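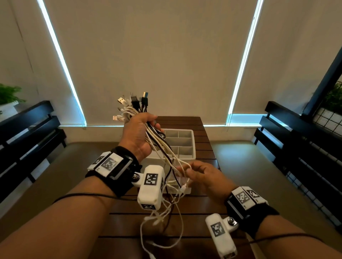 Cable sorting was the second item on the Wednesday visit to Stesix, the returns and reuse firm at Brundham. The site took in 2,902 leads in September, nearly all of them USB. Kaiwen Qiu, who runs the bench work, prefers sorting by hand to any sieve or rack. The bundle is held in one fist with the plugs upward, so that the connector types can be read first, and the loose white strands are drawn out below with the other hand. A white tray with grid compartments stays underneath on the slatted table.

Leads are then grouped by plug, and only afterwards by length. Colour is ignored. Qiu puts the rate at some 8 minutes a bundle, longer where thin leads have knotted near the plug. 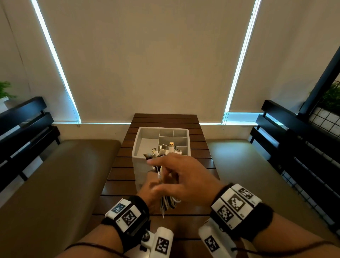
Tested leads go to Durrani in packs of six - failed ones are stripped for copper at Kirkico. Testing takes place in a separate building, which was closed to visitors. The tour ended at 4 with tea and a short talk on labelling. Parking at Brundham is limited and the gate code changes daily.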